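Salel Stone Care - Customer Support
Ticket: Haze and drag marks on sealed granite, kitchen corner run
Status: Closed
Product: Puver penetrating sealer, Obi daily stone cleaner
Opened: 17/05/2023

Customer message

I sealed my kitchen counters with Puver and now there is a dull film on part of them. The counter is an L shape, speckled granite in beige, brown and gray. One leg runs along the back wall and the other turns and goes to the sink. The back wall is fine in daylight. The leg by the sink has a cloudy look and when I wipe it I get streaks that follow the cloth. They come back after every wipe.

What I did: cleaned with Obi, let it dry overnight, put on two coats of Puver, left each one for 20 minutes, wiped off with a cloth. The instructions say to wipe until dry and I thought I had. The small appliances were off the counter while I did it and went back the next morning.

I have tried Obi again, plain water, and dish soap with water. The soap made it worse. I have not tried vinegar because the label says not to.

Is the stone damaged? Do I have to strip the whole thing?

Support reply 1

Thank you for the details. From what you describe the stone is probably not damaged. Puver that is left too long before wiping dries on the surface and leaves a film. On granite with a dense finish, the first coat takes up most of what the stone can hold, so a second coat often has nowhere to go. The dwell time on the current label is shorter than the one you used. Please check the back of your bottle for the lot number, as older labels gave a longer time.

Before we suggest a fix, please answer the following.

1. Which kind of cloth did you use to wipe off the sealer, and was it washed with fabric softener?
2. Is the film on the dark parts of the stone, the pale parts, or both?
3. Does a drop of water bead up on the cloudy part?
4. Can you send photos of the counter and the cloths?

Please stop using dish soap on the counter for now. It leaves its own residue and makes the sealer film harder to judge.

Customer message

Lot number starts with JH and the label says 20 minutes, so I guess that is the older one.

Cloths are microfiber for the wiping, and a terry towel for buffing at the end. Everything goes in the same wash, and yes, with softener.

The film is on both but I see it more on the dark specks. On the pale parts it only shows from a low angle with the ceiling lights on.

Water beads everywhere, including the cloudy part.

Photos below. The counter is in normal use, so there are dishes on the drying mat and some fruit out.
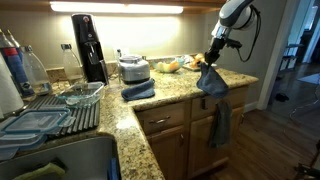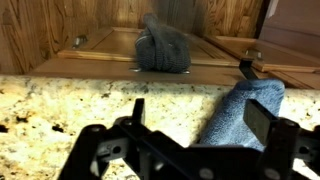
I can clear everything off again if that is needed for the fix, but I would like to do it in one evening if possible. The soda machine and the food processor are the only heavy things.

Support reply 2

Thank you. The older label explains the dwell time. We think there are two causes working together: sealer that dried on the surface, and softener residue in the cloths that is being spread around each time you wipe. The second one would account for streaks that follow the cloth.

You do not need to strip the counter. Please do this in order and test a small area first, about the size of a dinner plate, on the sink leg.

1. Wash two microfiber cloths by themselves in warm water with a small amount of plain detergent. No softener and no dryer sheet. Let them air dry. New cloths are fine too, but wash them once.
2. Clear the test area and wipe it with one cloth dampened with plain water. Dry it with the other cloth.
3. Put a small amount of fresh Puver on the test area, enough to wet the film. It softens the dried sealer underneath.
4. Wait 2 minutes. Do not let it dry.
5. Rub with a clean dry microfiber cloth in small circles, with firm pressure. Turn the cloth to a dry side often.
6. Buff with a second dry microfiber cloth. Please leave the terry towel out of this step. Terry is good for drying up water, but the loops skip over the surface and leave sealer behind.
7. Look at the area from a low angle with the lights on.

If the area is clear, do the rest of the leg in sections of the same size. Keep food, dishes and the drying mat off the counter until you have finished and the surface has been left overnight. Open a window if you can.

If the film is still there after two tries, stop and write back. We would then send a residue remover.

Customer message

Did the test area. First try was better but not clear. I think I waited too long because I was moving bottles out of the way and lost track. Second try I set a timer and it came up clear. No streaks when I wiped it with plain water afterward.

Two questions before I do the rest. The stone is darker at the edge of the sink, in a band as wide as my finger. Is that the same problem? And can I put the drying mat back in the same place? It has ribs on it and water sits under there.

Support reply 3

Good to hear about the test area.

The darker band next to the sink is usually water that got into the stone before it was sealed, or that is coming up from the joint around the sink. It is separate from the film. Keep the edge dry for a few days and see if it gets lighter. If it does, there is nothing more to do. If it stays dark or gets wider, have the sealant around the sink checked. Puver will not fix a leaking joint.

The drying mat can go back after the overnight wait. Lift it once a day and dry the counter underneath. Do not leave it flat on the stone while it is soaked.

For the back leg, please leave it alone if it looks fine to you. It does not need another coat.

Customer message

Finished the sink leg last night. It took 39 minutes once everything was off the counter, plus the time to carry it all to the table and back. I ran out of dry cloth near the corner and had to go get another one, so for anyone else doing this, have more than two ready.

The film is gone except for a patch near the corner where I switched cloths. I went over that again this morning and it is fine now. The dark band by the sink is nearly gone.

I am washing the kitchen cloths separately from now on. Is there any reason to send back the old bottle?

Support reply 4

No need to send it back. The sealer in the older bottle is the same, only the time on the label has changed. Please write the new time on it with a marker: 5 minutes for a first coat on granite, then wipe until dry. The Jastholm warehouse still had some of the older labels in stock, and we have passed your lot number on to them.

Test the counter with a drop of water again in June of next year. If the drop still beads, you can skip resealing.

Internal notes

Cause: long dwell time from old label, second coat not needed, softener in cloths.
Fix: re-wet with Puver, short wait, dry microfiber, terry left out.
Residue remover not sent.
Help article on haze to be updated with the line about fabric softener and the number of cloths.
Dark band at sink: customer to watch, no action from us.

Ticket closed by customer. Replying to this ticket will open it again.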